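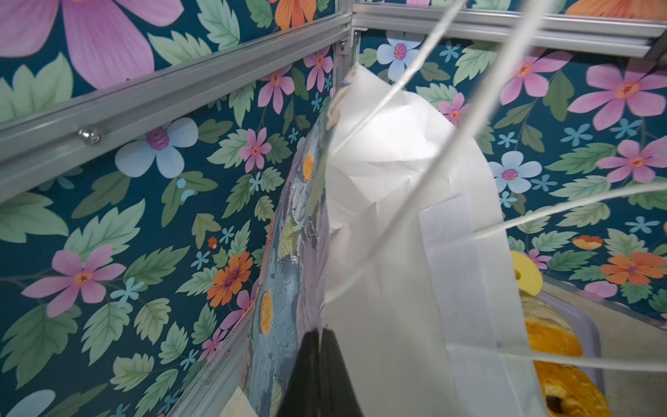 I have a drawer full of paper bags and I'm not one bit sorry. Every good takeaway or bakery run ends with me smoothing out the bag and tucking it away, and the big white ones with string handles are my absolute favourites (they stand up by themselves if you lean them in a corner!).

Snack night at ours has grown a bit since Euan MacAulay moved to Hepburn. He and his brother Ruaridh turn up at about 6 with whatever they've found on the way, Kuo-hua Ko brings something sweet, and I get the trays out. I love a tray. Pale lavender is my colour at the moment, it makes anything golden look twice as good, and fried food on it is a joy. All those crinkly ridges in the batter, pale on top and deep orange down in the folds. I could eat the folds and leave the rest.
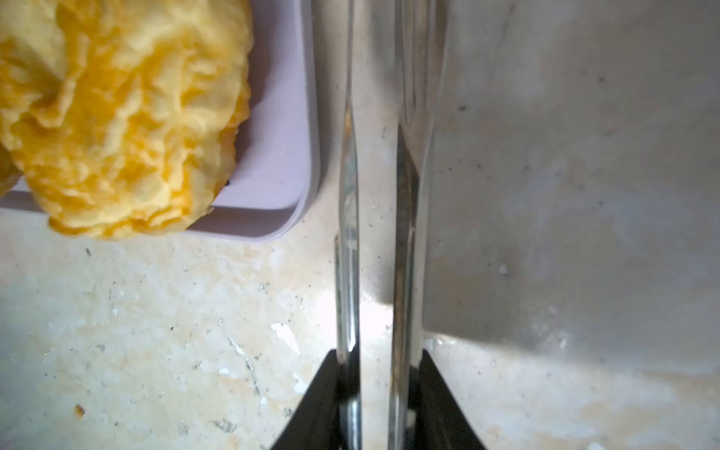 What I do with the bags afterwards

The clean ones get folded flat along their own creases, handles tucked inside. Anything with a grease spot goes out to the compost, torn up small. Niall Lennox wraps presents in his, which I'm stealing for January birthdays. He cuts down the side seam and turns the plain side out, and a big bag does a decent-sized book with enough left over for a tag.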